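Two Fingers or Ten
12/13/19
By Nighat Dhanial

The workshop at Urkwood opens early in December, and by the time I have my coat off the Dredano team is already arguing about thumbs. They have two kinds of end effector to compare and 16 days to do it. One is a simple gripper with a pair of unlike fingers, a cylinder and a plate. The other is a jointed hand, fitted left and right on a robot with legs.

The simple gripper is cheap and easy to fix. A finger swap takes four minutes with one wrench. The hands take most of a morning, and the wiring has to be checked again each time.

So far the log holds 1,738 attempts, all typed in by the people running them. The gripper got nearly 70 percent of its picks on smooth, round parts. The hands did better on trays and worse on anything heavy – the thumb tends to give first.

Cameras are the other half of the job. A small one at the wrist sees the last inch well and very little else. The view from the head takes in whole shelves, but the hands often block it. Hinley, which supplies the controllers, wants both feeds used together. Sosa, which would be paying for the finished cells, would prefer to buy one camera.
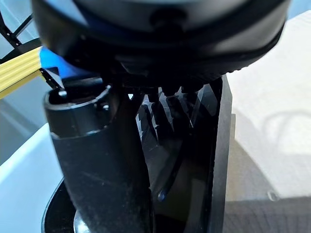
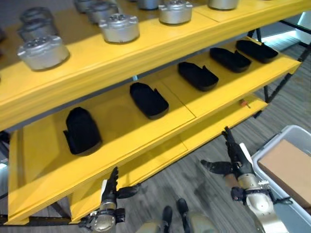 First: the two gripper fingers close up, under a dark rounded object. Second: black hands in front of yellow shelves of metal canisters and black trays.

We use cookies to remember your settings. Sign up for our newsletter.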